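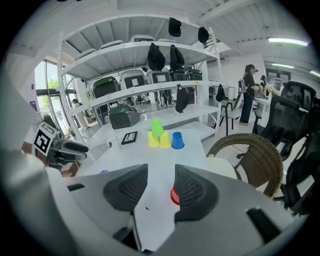
*Cup stacking at the white table, seen past the fingers of the hand-held gripper.*

# Gimon Hand-Held Gripper Build: Frequently Asked Questions

Last revised January 8, 2023. This page applies to members of the Wenau shared workshop who are building a Gimon gripper or who wish to use a finished one. Questions not answered below should be sent to Jolanta Wieczorek, who maintains the build files.

## Before you build

**Who may build a Gimon gripper?**

Any member who has completed the workshop's bench safety session may build one. Members under 18 must have a parent or guardian present during all cutting and soldering work.

**Do I need my own 3D printer?**

No. The workshop printers may be reserved through the usual booking sheet. A full set of body parts takes more than one booking, and members are asked not to reserve the printers for consecutive nights. Parts printed at home are accepted if they pass the fit check described in the build guide.

**Which file set should I use?**

Use the set named Clindow. Earlier sets remain in the archive for repairs only. Finger shells from the earlier sets do not fit the Clindow body, and the workshop does not supply adapters.

**How many fingers does the design use?**

The gripper has 2 fingers, each with a ribbed pad set into a shell. The shells are mirrored, so the left and right parts must be printed from separate files.

## Assembly and adjustment

**My fingers do not close evenly. What should I check?**

Loosen both finger mounts, close the grip fully by hand, and retighten the mounts a little at a time, alternating sides. If one pad still reaches the center first, inspect the linkage for stray plastic. Do not sand the pads.

**May I glue the pads in place?**

Pads are to be press-fitted. Glue makes replacement difficult and has ruined several shells. A pad that will not stay seated should be reprinted.

**What size are the markers, and may I print my own?**

Marker sheets are kept with the build files and must be printed at full scale on matte paper. Mount the square on a flat backing with its white border intact. A marker that has curled or been trimmed into the border should be discarded.

**Who signs off on a finished build?**

Zofia Kaczmarczyk or Abilio Ibarra. Please bring the gripper, your printed checklist, and any parts you had to modify.

## Using the stacking table

**Why are plastic cups used for the first exercise?**

Cups are light, inexpensive, and safe to drop. Their colors also make it easy to give clear instructions. The standard opening exercise places two yellow cups upside down next to each other and sets a green cup across the top of them. Members may add cups once they can complete this without touching the table with the fingers.

**May two people work at the table together?**

Yes, provided both have been signed off. Agree beforehand on who moves first, and keep your free hand clear of the other person's gripper.

**How long may I keep the table?**

Bookings are limited to 2 hours per member per day. Cancellations should be made 48 hours in advance so that the time can be offered to others.

**May I leave my work set up between bookings?**

No. Cups are to be returned to their bin and personal items removed from the tabletop. Items left behind are placed in the lost property cupboard in Room 733.

## Costs and repairs

**What does the build cost?**

Members pay for filament by weight and for fasteners at the price the workshop paid. The current price list is posted beside the printers. There is no charge for the files.

**What should I do if a shared gripper is damaged?**

Stop using it, attach a red repair tag, and write down which part failed. Please do not attempt a repair on a shared gripper without approval from Meinir Skyrme. Members are not billed for ordinary wear.

**May I change the design?**

Yes, on your own gripper. Proposed changes to the shared file set should be sent to Celina Stępień with a drawing and a short note on testing. Submissions for the next file set close at the end of May.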